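Do Wooden Boards Need a Monthly Oiling?

February 7, 2019

Every care card I have ever pulled out of a box says the same thing. Oil your board once a month or it will crack. The one from Maddocks says it, the one from Trostholm says it, and both of them happen to sell the oil.

I bought a bottle of the Skesora stuff in December, mostly out of guilt. It took 10 minutes to rub in and the rest of the evening to stop feeling greasy. Did the wood look nicer? For a day or two, sure. I have a cheap board from Tivberg that went 15 months without a drop and it is still in one piece.
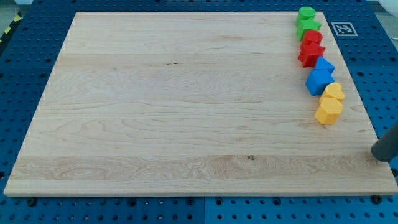

My other doubt is about grain. Sellers love to talk about "character," and they charge for it. I'm not convinced it tells you anything about how a board will hold up. Pale maple like this, glued up from several planks, has one strip that is darker and busier than the rest, with little knots in it, and I can't see why I should pay more or less for that. I do like looking at it, next to those red and yellow blocks especially. Liking it is a separate question from the price.

So I'm skipping the oil until spring. If something splits I'll say so, and the Maddocks people can send me their card again.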